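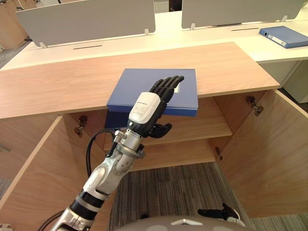

A blue ring binder on the countertop, with the cabinet open below.

Yi-chun Kuo has run the records side of the Tudomdale office for 4 years. Her subject is paper: where it is kept, how it is labelled and when it can be thrown out.

The office still holds 892 files on paper. "Most of it is scanned," she says. "The signed originals stay. They go in rigid binders, because soft folders slump and the rings pull out of line."

Each binder carries a white label and an entry in the register. Kuo prefers low cabinets with two doors and a single shelf. "One shelf gives you the full height of a binder with room for your fingers above it. Put in a second and people start laying things flat."

Binders are stored upright, spine out. The hinges get checked in April. A door that stops short of fully open will catch the corner of a cover, she says, and the cover always loses.

She does not like binders left on the worktop. "It's a place to read, sign and put back. If the edge hangs over, the weight sits on the rings when it lands - and it will land."

Her colleague Brayden McKinnon wanted open racks, which are quicker to use. Kuo tried them for 14 weeks and went back to doors. Dust was the main complaint, followed by sunlight on the spines.

Asked what she would change, she names the labels. "Bigger type. I've been saying it since I got here."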